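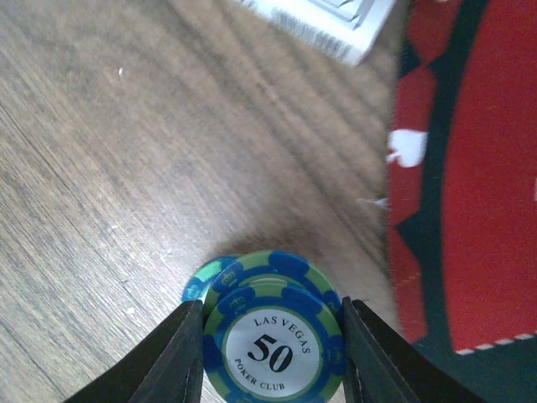 Séance 3 – Préparer une table de Texas Hold'em : jetons, tapis, cartes, rangement

Atelier « Jeux de table et animation », maison de quartier Muledia
Notes d'Augustina Arthur à l'intention du groupe du mardi, salle 233

Chers toutes et tous,

Comme promis la semaine passée, je vous mets au propre ce que nous avons vu ensemble, avec quelques compléments que je n'ai pas eu le temps de donner de vive voix parce que nous avons beaucoup bavardé (et très bien bavardé !). Je rappelle que nous jouons ici sans argent, pour le plaisir, et que les valeurs des jetons sont des points. Dites-le dès l'accueil de vos joueurs, tranquillement, en les installant : cela met tout le monde à l'aise, surtout les personnes qui gardent du poker une image de film.

1. Les jetons

Prenez toujours le temps de regarder un jeton de près avant de commencer. Ceux de notre mallette portent leur valeur au centre, en gros chiffres noirs sur fond blanc : pour le 50, on lit « LAS VEGAS » au-dessus et « POKER CLUB » au-dessous, avec un pourtour qui alterne le vert clair et le bleu, et de petites couronnes dans les parties bleues. Quand les jetons sont en pile, le chiffre ne se voit plus que sur celui du dessus et, pour les autres, il ne reste que la tranche pour s'y retrouver. Voilà pourquoi je vous demande d'annoncer les couleurs en même temps que les valeurs, et même de poser un jeton témoin de chaque sorte bien à plat devant les débutants pendant les premières mains.

Pour une mallette de 200 jetons et quatre joueurs, je vous propose la dotation suivante, que nous avons essayée avec le groupe du matin et qui tourne bien :

- dix jetons de 50, soit 500 points
- dix jetons de 100, soit 1 000 points
- trois jetons de 500, soit 1 500 points

Chacun démarre donc avec 3000 points. On a assez de petits jetons pour payer les blindes sans faire de la monnaie à chaque tour, et il en reste dans la mallette si quelqu'un vous rejoint en route. Commencez avec une petite blinde à 50 et une grosse blinde à 100. C'est tout doux, je sais, mais les débutants ont besoin de voir beaucoup de mains avant que la pression monte !

Pour compter, empilez par cinq ou par dix et comparez les hauteurs : deux piles du même nombre doivent arriver au même niveau. Slavica Trajkovski m'a demandé si l'on pouvait laisser les joueurs se servir eux-mêmes. Oui, tout à fait, à condition que l'animateur revérifie une pile par personne. Les erreurs du départ se rattrapent très mal une heure plus tard, quand tout a circulé.

2. Le tapis

Le nôtre est rond, rouge et noir, et il a l'avantage d'être bavard : les places y sont numérotées en blanc tout autour, et les cinq emplacements rectangulaires du centre reçoivent les cartes communes. Posez-le d'abord, avant même d'ouvrir les jeux, et lissez-le de la paume en partant du milieu vers le bord. Un tapis qui gondole fait glisser les cartes et finit toujours par en retourner une au mauvais moment.

Attribuez les places par les numéros. On peut tirer au sort, ou laisser les gens s'asseoir puis leur lire leur numéro, peu importe, mais tenez-vous-y ensuite jusqu'à la fin de la partie : le bouton du donneur tourne dans le sens des aiguilles d'une montre et tout le monde suit beaucoup mieux s'il peut se repérer sur le tapis. Si vous n'êtes que quatre, évitez de vous serrer d'un seul côté et répartissez-vous sur le tour, quitte à sauter des numéros.

Passez un chiffon sec sur la table avant de dérouler le tapis. Les miettes du goûter se sentent sous les doigts et, à la longue, elles marquent le tissu.

3. Les cartes

Un jeu de cinquante-deux cartes, sans les jokers. Vérifiez-le couleur par couleur, les piques, puis les cœurs, puis les carreaux, puis les trèfles, de l'as au roi. À deux, cela prend le temps d'une chanson. Regardez aussi les dos : une corne, une pliure, une petite tache suffit pour reconnaître une carte, et les joueurs assidus la remarqueront avant vous. Avec un dos à losanges bleus et blancs comme le nôtre, le motif régulier cache assez bien les menues traces, mais il ne cache pas une pliure dans l'angle.
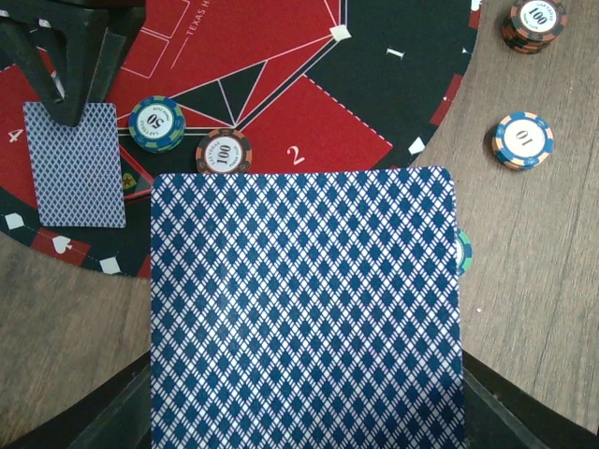 4. La donne, pas à pas

a) Mélangez faces cachées, cartes basses au ras de la table. Le mélange « lessive », à pleines mains sur le tapis, est parfait quand on débute : on étale, on brasse, on rassemble.

b) Faites couper par le voisin de droite.

c) Donnez une carte à chacun, en commençant par le joueur à gauche du bouton, puis une deuxième. Faites glisser la carte sur le tapis au lieu de la soulever, sinon le joueur d'en face en profite.

d) Premier tour d'enchères. Laissez parler chacun à son tour, sans souffler les réponses (je me le dis à moi-même autant qu'à vous).

e) Brûlez une carte, puis retournez les trois cartes du flop sur les trois premiers emplacements du centre. Deuxième tour d'enchères.

f) Brûlez encore une carte et retournez le tournant, ou « turn », puis enchérissez. Même chose pour la rivière.

g) À l'abattage, chacun compose la meilleure main de cinq cartes parmi ses deux cartes et les cinq cartes communes. Lisez les mains à voix haute, lentement, en montrant du doigt les cartes retenues. C'est là que les gens apprennent le plus, et c'est souvent là qu'on rit !

Les cartes brûlées restent faces cachées, à l'écart, toujours au même endroit. Celles d'un joueur qui se couche les rejoignent, faces cachées également.

5. La mallette et le rangement

Gardez la mallette à portée de main pendant toute la partie, sur le côté, couvercle ouvert et bien rabattu pour qu'il ne vienne pas sur les doigts de quelqu'un. On y reprend les petits jetons quand il faut faire le change, et on y dépose tout de suite ceux qu'on retire du jeu. Je préfère de loin cette habitude au grand tri de fin de soirée, quand chacun a déjà son manteau sur le dos et que les 50 se retrouvent mélangés aux 500.
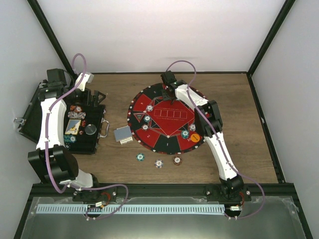
Pour la fin de partie, donc, procédez dans l'ordre inverse de l'installation : les cartes d'abord, recomptées et remises dans leur étui, puis les jetons par valeur, puis le tapis. Remplissez les rangées de jetons jusqu'au bout avant d'en entamer une nouvelle. Si une rangée présente un creux, cherchez par terre et sous le tapis avant de refermer. Il nous est arrivé de retrouver un jeton dans un revers de pantalon, alors demandez aussi aux joueurs, gentiment.

Le tapis se roule, il ne se plie pas – les plis au centre sont les plus pénibles, juste à l'endroit des cartes communes. Roulez-le face imprimée vers l'extérieur et glissez un élastique large autour, sans serrer.

6. À préparer pour mardi prochain

- Entraînez-vous à donner à quatre places, avec n'importe quel jeu de cartes, jusqu'à ne plus hésiter sur la carte à brûler.
- Apprenez l'ordre des mains, de la carte haute à la quinte flush royale. La feuille récapitulative est dans le classeur, à l'entrée de la salle.
- Réfléchissez à la façon dont vous expliqueriez les blindes à quelqu'un qui n'a jamais joué, en deux ou trois phrases. Nous écouterons chacun, sans notes.
- Refaites le calcul de la dotation pour cinq joueurs, avec la même mallette, et vérifiez ce qu'il reste pour le change.

Si une partie de ces notes vous paraît obscure, arrivez un quart d'heure avant la séance, je serai déjà là à déplier les tables et nous reprendrons le point ensemble autour d'un café.

Augustina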